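说明书还是写厚一点好

上个周末我在家里翻箱倒柜，想找一台旧加湿器的说明书，结果加湿器的没找到，倒翻出了二十多年前买的一台缝纫机的说明书。纸已经发黄了，边角卷着，中间还夹着一张当年写的小纸条，上面是我母亲的字：“第十八页，换线看这里。”我就坐在地板上把它从头到尾读了一遍，读得津津有味，连晚饭都耽误了。
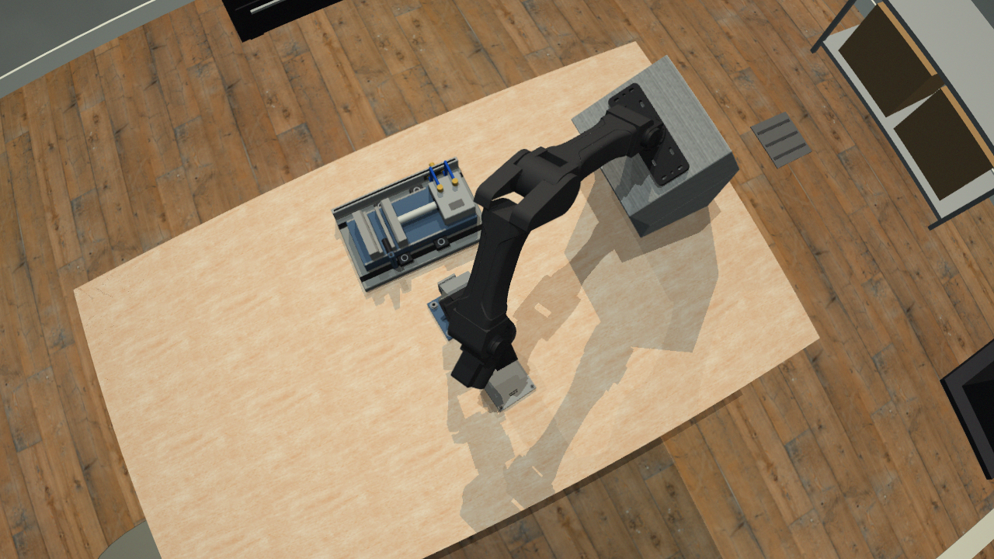 全文约1600字　阅读需5分钟

我知道现在为说明书说好话，多少有点不合时宜。如今买一样东西回来，盒子里往往只有一张对折的卡片，正面印着“欢迎”，背面印着一个二维码。扫进去，先让你关注，再让你注册，注册完了给你看一段三十秒的短片，短片里一双很好看的手把东西轻轻一按，音乐一响，就算教会了。可是你真正想知道的那件事，比如滤网到底是哪一面朝外，短片里是没有的。

我去年四月买过一台Rorden的小烤箱，东西是好东西，烤红薯尤其好，皮皱皱的，糖汁能流到烤盘上。可是它面板上有五个图标，我认得三个，还有两个到今天也没有弄明白。我打过客服电话，接电话的姑娘很耐心，陪着我一个一个地猜，最后她说，要不您就别按那两个了。我谢了她，也真的就没再按过。只是每次走过厨房看见那两个图标，心里总有一点说不清的惭愧，好像家里住着两位客人，住了一年多，我还不知道人家姓什么。

缝纫机的那本就不一样。它一共一百多页，光是讲穿线就用了六页，每一步一张线描图，线从哪个孔进，绕哪个钩，往左还是往右，都用小箭头标着。讲完穿线，又讲线断了怎么办，断在上面怎么办，断在下面怎么办。写这本书的人（我总觉得那应该叫一本书）一定亲手断过很多次线。他知道你会在哪里着急，所以提前在那一页等着你，不慌不忙地说：请先把压脚抬起。

这种口气，我现在很少碰到了。

也许有朋友会说，谁还看说明书呢，有问题上网搜一搜不就好了？这话我也认，我自己也搜。前一阵子家里的Tukier净水壶老是滴水，我搜了一个晚上，找到一个帖子，底下的回复一直排到第164楼。有人说要拧紧，有人说千万不能拧紧，有人说他也滴，还有人从第八十几楼开始讨论起茶叶来了，讨论得还挺好，我顺便记下了一种冷泡的办法。等我从帖子里出来，已经过了十二点，壶还在滴。第二天我把壶倒过来看，底部贴着一小块标签，印着一行比芝麻还小的字，说密封圈应该先用清水浸一浸再装。就这么一句话。它要是能印在一张像样的纸上，我那一晚可以早早睡觉。
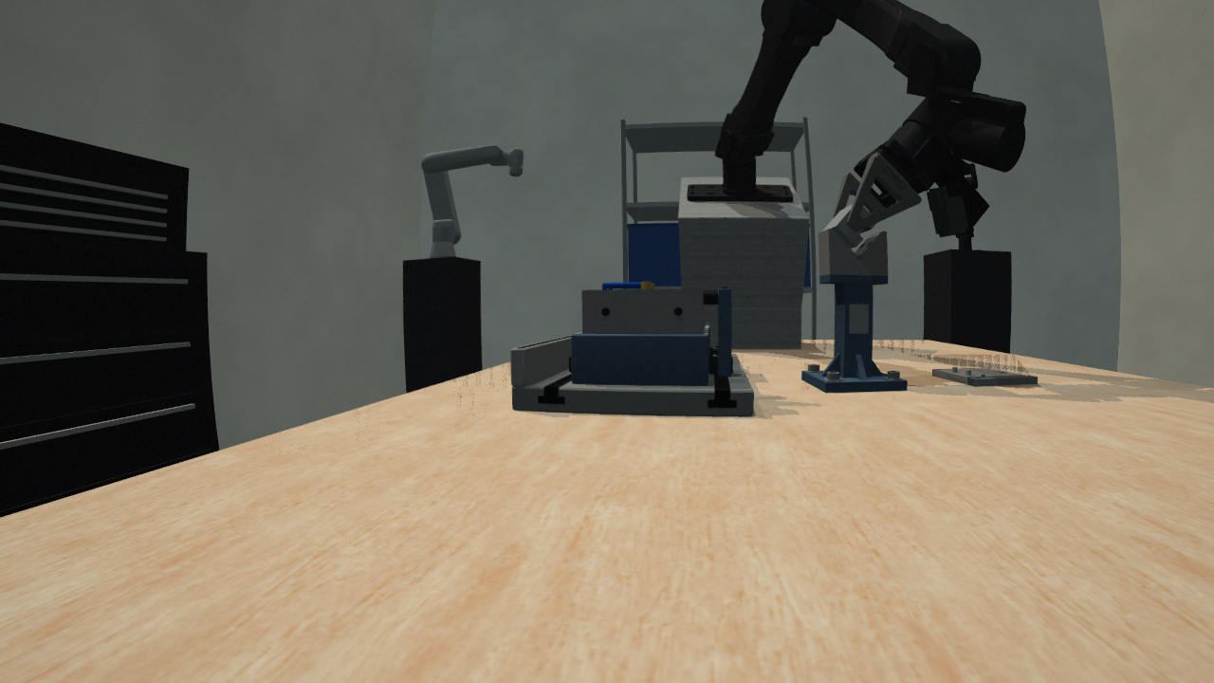 我年轻的时候做过几年文字编辑，也替厂家改过说明书，所以对这件事格外放不下。那时候改一本说明书，是要把机器搬到办公室里来的。写的人念一句，另一个从没碰过这台机器的人照着做一步，做不下去了，就说明这一句写坏了，回去重写。我记得有一句“将旋钮旋至适当位置”，被退回来三回，因为照着做的那位同事每一次都抬起头来问，适当是哪儿？写的人很委屈，说这还用问吗。可是当然要问，看说明书的人，正是那个要问的人呀！

后来那句改成了“旋到听见咔的一声为止”。我至今觉得这是我参与过的最好的句子之一，比我自己写的许多文章都好。

当然，厚说明书也有厚的毛病。我手边有一本Lumbao吸尘器的，厚是够厚了，翻开一看，十二种语言，每种语言四页，其中三页半在讲不可以做什么：不可以吸水，不可以吸火柴，不可以把它放进浴缸。剩下的半页才讲怎么开机。这样的厚度，是律师写出来的厚度，我盼望的可不是这个。我盼望的是有人替第一次用它的人想过一遍，把他可能站在那儿发愣的几个地方，都老老实实写下来。

也有人同我讲成本，说多印一页纸就是多花一笔钱，几十万台机器，加起来可不得了。这笔账我不会算，想来是对的。但我猜另外还有一笔账，摊在每一户人家的厨房和阳台上，谁家的饭煮夹生了，谁家的衣服洗缩了，谁家的老人对着一台新风扇坐了一下午，不好意思打电话问孩子。这些都不进厂家的账本，所以看起来好像不花钱。

说到老人，我母亲今年用上了一台Zorus的收音机，是我买的。盒子里照例只有一张卡片。我就学着缝纫机那本的样子，自己动手给她写了一份说明书，写在一个横格本子上，字写得大大的。开头我写“打开收音机”，她看了问，开关在哪边？我添上“右手边，圆的那个”。她又问，往里按还是转？我又添。这样一来一回，写了整整七页，光是怎么找到她爱听的那个戏曲台就占了两页，还画了图，画得不好，旋钮画得像个烧饼。

她现在把那个本子压在收音机底下，前几天我回去，看见她在我写的字旁边用铅笔添了一行：“下雨天要把天线拉长。”这一条我是不知道的，回头我想把它誊到正文里去，就放在第三页换电池的后面，那里还有半页空着。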